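Hand-held gripper check - Kesus against Vasero
Checked by Hậu Lý

Screws tight at linkage: OK on both. Look again after 40 picks.
Finger closing, knitwear: OK on Kesus. Vasero not yet tried on ribbed cloth.
Pads: no wear found. The maker claims 1,000 cycles - I'd like to see that on cloth before I sign for it.
Handle comfort after 15 minutes: FAIL, Vasero. Wrist sore.
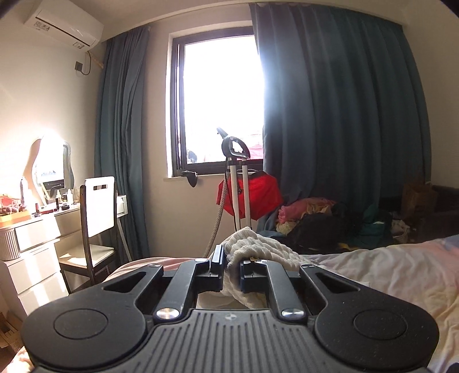
Inese Žukauskas thinks a pinch on knit proves very little, and wants thin sheets tried before either one passes.

Agreed. Item 6 stays open.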